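August, after dinner

Came home from Koststead with a stiff neck and the tally sheet still folded in my pocket. The total stands at 2183 recorded runs. Of those, 1185 passed the check, which leaves a great many that got thrown out for one reason or another, and I have stopped believing the reasons. One of mine was marked bad for "hesitation." I hesitated! I was thinking about where to grab the thing. If the machine is supposed to learn from people, then I'd like to know which people never hesitate.

Solange Gill came by in the morning to tell us the next round will be better because there is more variety in it. Variety, as far as I can tell, means the same tabletop with more groceries. She is decent about questions, so I asked her what the model does when the bowl is a different color in somebody's house, and she said that was what the data was for. I asked how anyone would know. She said Siddiqui was writing the test. Siddiqui has been writing the test since I started.
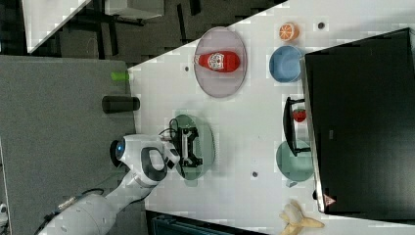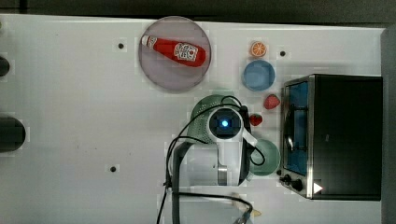 The Clultemow people want 5 versions of every task, with the objects moved between each one, and they want the instructions typed in ordinary language afterward. I don't mind the typing. What bothers me is that six of us sit there writing "put it on the plate" in slightly different words and somebody upstairs calls it language understanding. I wrote "set it down on the dish" today and felt like a poet.

I'll be fair for a minute. The arm does go where it is told, and the older model did manage a pick last week with no hand on the controls. One pick. Then it went back to the same spot and closed on air, over and over, until I got up and stopped it. That run was saved too, in a folder called partial success — I would have picked another name.

Cluvent is supposed to visit before the end of the month, and there is already talk of which tasks to show them. If the tasks are picked because they work, I don't see what the visit proves. I said so at lunch and got a polite silence and half of someone's cookie.

Neck still bad. Must ask about raising the chair, and whether the rejected runs count toward our hours. Nobody has put that in writing yet.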